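Right, a thread on the "one circle" rule for tables, which got 1,147 likes when Drirnis posted it and which I've now had in my feed from every direction.

The rule, if you've been spared it: put one ring on your table, dinner-plate size. Whatever you're using goes in the ring. Whatever you've finished with leaves the table. Do this and your table stays clear for life, supposedly.

Big white table, thin black ring, in the second one. Go on then.
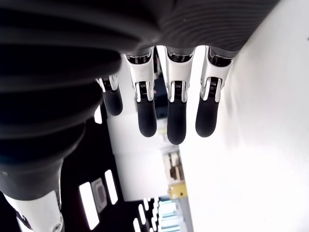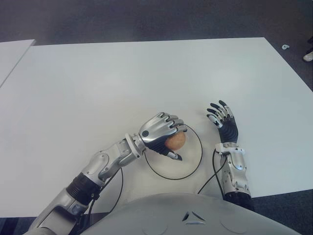 Second one: small round brown thing, over the ring. Jan 5, 2018

My first problem with it is the size. A dinner plate is fine for one small round thing. My post doesn't fit in a dinner plate. Neither does a laptop, a cardigan or a half-done jigsaw.

The Drirnis answer to this is "use a bigger ring". How big? Because if I keep going I end up with a ring the size of the table, and I already own one of those. It's called the table.

Second problem. All the before and after photos they put up are of white tables in rooms with hardly anything in them. Of course it looks tidy. You could put a traffic cone on a bare white table and it would look like a design choice.

I'll give them this much: a dark line on a white top is very easy to see. My kitchen table is old pine with 40 years of rings on it already, all from mugs. I'm not sure which one I'm meant to obey.

They also sell a ready-made ring, the Lekota. I looked at the page for longer than I'd like. It is a ring. There's a wipe-clean version, with a little paragraph on how to wipe it.

Someone in the replies says she did it with a marker pen round a plate and it's been fine since March. Good for her. I'd want to see the chair next to that table, though. In my house anything that "leaves the table" gets as far as the chair.

Which is my third problem, now I think of it. The rule says where a thing stops being and says nothing about where it goes. The Stukell people at least made you name a drawer. I moaned about them as well, but I did clear out the drawer.

And what about things that roll? A flat line won't stop an orange. I asked. I was told to "place with intention".

Anyway I've done it, with a bit of black wool so I can change my mind. Day 2. The ring has a cup of tea in it. Outside the ring: car keys, the gas bill, a torch, one glove.

Will report back if the glove goes anywhere. And please stop sending me the 300 tips version, I've seen it, tip 14 and tip 90 are both "own fewer bowls".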